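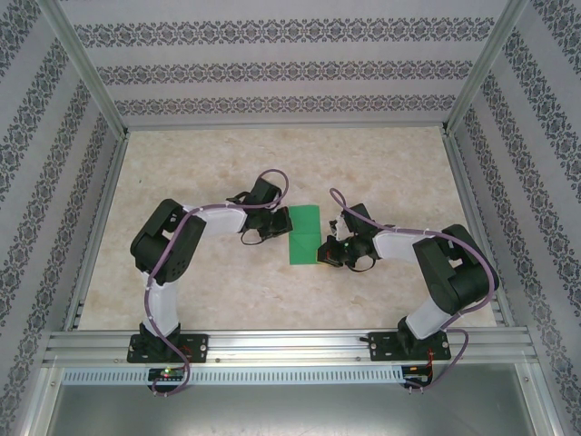

Two-arm paper folding: does pre-creasing the sheet spoil my results?

posted by Teguh Harahap

Hi all, I'm writing up a small study on teaching a pair of arms to fold a paper square and I've got myself in a muddle. We record demonstrations, train a policy on them, then let it have a go by itself. With 70 demos it managed 6 good folds out of 62 tries, which was a bit grim! Then I swapped to sheets that already had creases in them and the score shot up. My supervisor at Tornville reckons that's cheating. I say the policy still has to find the edges and bring both grippers in together, so it's a fair (if easier) task. Who's right? And do I count a fold as good if the corners don't quite meet? At the moment I'm deciding by eye, mostly late in the evening, and I don't trust myself much.

The awkward bit is when the two grippers are close together with the paper between them. It goes from a square to a sort of lopsided triangle and I can't tell what I ought to be scoring. 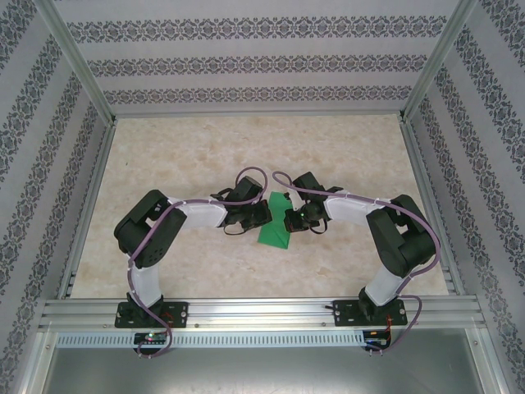
Reply from Vadar

Bit of both, I'd say. Creased paper wants to bend where it bent before, so you're testing something else. Report the two conditions in separate rows and never pool them. For scoring, pick a corner gap in millimetres before you run anything, then get a mate who doesn't know which policy it was to measure it. I had to redo a whole chapter over this, so do it now.

Reply from pattinasarany

just use cloth, way easier

Reply from Andura

Don't use cloth, it's a different problem! I'd collect more demos on flat sheets first. Ours was hopeless until we had loads, 1,370 by the end, though half of those were rubbish and we should have binned them. Also use a fresh sheet every time or the old creases creep in without you noticing.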